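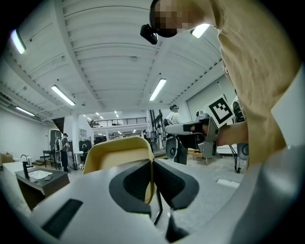 Stelaton > Software > Marker Tracking > Diary

November – Tracking and Pose Estimation

Work continued today on build 3348 of the Filine tracking module. The gripper pose is now taken from the printed square marker and passed through the Morov filter before it reaches the planner.

Tests were extended to reaches beneath the black table, where the fingers enter shadow while the marker must stay readable.
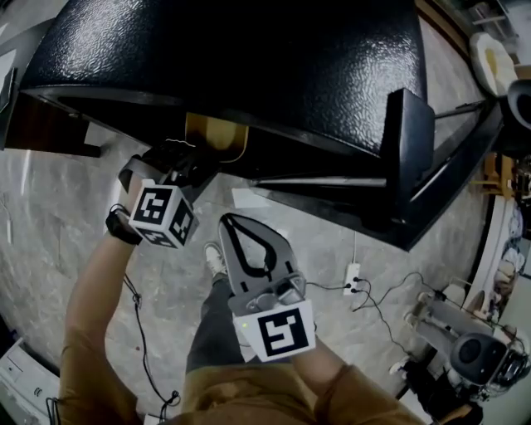

The filter dropped its lock on six runs and recovered on two – a result below the Westerberg target. The timeout will be raised to nine cycles before the next build, and the logs will be replayed against it overnight.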